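Last changed in February. I added the part about felt pads.

# Keeping a wooden floor in good condition

When we moved to the flat in Ellurwood, the wooden floor was the thing I liked the most and knew the least. In the place where I grew up we had stone tiles, and with tiles you can make many mistakes. With wood I made my mistakes in the first winter, and I write them down here together with what I do now.

## Dry cleaning first

Sand and small stones are the worst for the finish. They come in under the shoes, and then every step is like a step on sandpaper. So I sweep or vacuum before anything wet touches the floor. If you use a vacuum cleaner, put it on the setting for hard floors, where the brush does not turn. A turning brush made for carpet left small curved lines near our balcony door, and they are still there when the evening light comes in low.

A dry microfiber cloth on a flat mop is enough for most days. I shake it out of the window and wash it when it becomes gray. Do not use fabric softener for these cloths. It leaves a film on the fibers and after that they push the dust instead of taking it.

## The damp mop

The word is damp. I wring the mop as hard as I can with two hands, and then once more. A good test: the wet mark behind the mop must be gone in less than a minute. If you can still see it after you rinsed the mop, there was too much water.

For the water itself:

- lukewarm, never hot
- a small spoon of mild soap in a full bucket
- no vinegar (I used it for one whole winter and the finish became dull in front of the sink)
- no steam cleaner, also not "only for a moment"

Always go along the boards and not across them. Water that is pushed across will sit in the gaps.

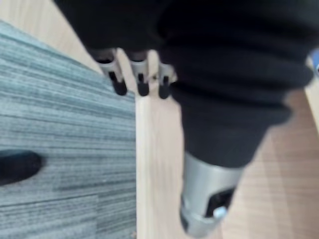 In the kitchen I mop more often than in the other rooms, but with even less water. Grease from cooking goes farther than you think. I wipe a strip in front of the stove with a cloth and a drop of dish soap, then again with a cloth and clean water. If you leave out the second wipe, the soap stays and catches the dirt, and the strip will be darker than the rest after a few weeks.

## Spots

Candle wax: put ice cubes in a plastic bag, lay the bag on the wax until it is hard, and lift the wax with an old plastic card. Not with a knife. I have one scratch of 2 inches that comes from a knife.

Black marks from rubber soles: a clean tennis ball, rubbed with some pressure. An ordinary pencil eraser works too, only slower.

White rings from glasses or flower pots: if the floor is finished with oil, rub a very small amount of the same oil into the ring with a soft cloth, wait a quarter of an hour, and take off all that is left on top. Spread the oily cloths flat outside to dry before you throw them away. Oily cloths in a ball can begin to burn by themselves. For a lacquered floor this will not help, and the ring may be under the lacquer.

If you do not know which finish you have, put one drop of water in a corner behind a door. When it stays round for ten minutes, the floor is probably lacquered or waxed. When it makes a dark spot, the wood is drinking it, and you should be very careful with the mop until you have oiled.

## Felt pads

I began with the cheap ones that have glue on the back. They move to the side in summer and the glue collects hair. Now I use the Skoka pads with a small nail in the middle, at least for chairs with wooden legs. A pack of 100 was too many for us, so I gave half to the neighbors downstairs, who were happy for another reason also, as they do not hear our chairs anymore.

For metal legs the nail is not possible. There I take the Govness caps that go over the whole foot. Measure the leg before you buy, and if you are between two sizes, take the smaller one and warm it in hot water so it will stretch.

Turn the chairs over every few months and look at the pads. A small stone can sit in the felt and draw a line each time someone stands up from the table.

## Air in winter

When the heating is on, the air gets dry and the boards become narrower. Gaps open, mostly near the radiators. My first idea was to fill them, and I am glad I waited, as they closed again in May. A bowl of water on the radiator helps a little. Now I keep a cheap humidity meter on the shelf, and when it goes much under 40 percent I dry the laundry in the living room.

A gap that stays open all summer can be filled. I have one like this by the front door and have not done it yet.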